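Hospital Urow abre 11 vagas em curso de sutura para médicos do interior

2023-10-05

O Hospital Urow abriu nesta semana as inscrições para a nova turma do curso de atualização em sutura e cuidados com feridas, destinado a médicos e enfermeiros que trabalham em unidades básicas do interior. São 11 vagas, com aulas em dezembro, no prédio do Instituto Nandon.

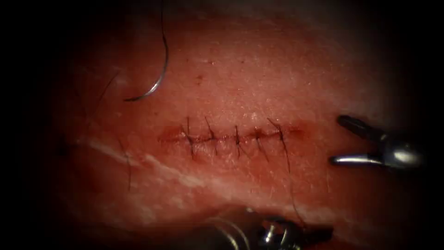
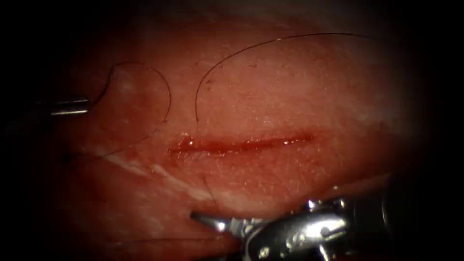

Incisão em tecido mole, com pontos na primeira imagem.

O curso tem carga de 60 horas, divididas entre teoria, prática em bancada e acompanhamento no ambulatório. O programa inclui escolha do fio, anestesia local, limpeza da ferida, retirada de pontos e orientação ao paciente na alta. Um módulo novo trata do registro em prontuário, ponto em que as unidades menores costumam ter mais dificuldade.

Segundo o coordenador, Sunil Pathirana, a procura cresceu depois que o ambulatório passou a devolver às unidades de origem os casos simples. No ano passado, o setor atendeu 1.439 pessoas com cortes e lacerações, e boa parte delas viajou mais de duas horas até o hospital.

"O paciente chega com um corte pequeno na mão, perde o dia de trabalho e ainda precisa voltar para tirar os pontos. Isso pode ser resolvido no posto, desde que a equipe tenha treino e material", afirmou Pathirana.

A enfermagem ficará a cargo de Musyoka Nyanda, que vai conduzir as aulas sobre curativos e sinais de infecção. Ele pretende visitar as unidades de Terkik e Shokri antes do início das aulas para levantar quais materiais estão em falta.

A taxa de inscrição é de 200 reais, com isenção para servidores municipais. O material das aulas práticas está incluído, mas transporte e hospedagem correm por conta dos participantes. Os interessados devem apresentar cópia do registro profissional e carta da chefia da unidade na secretaria do instituto, das 8h às 17h.

A seleção dará prioridade a quem trabalha em município sem pronto-socorro. A lista dos aprovados será afixada na recepção do hospital e enviada por e-mail aos inscritos. Quem ficar de fora entra na fila para a turma seguinte, ainda sem data.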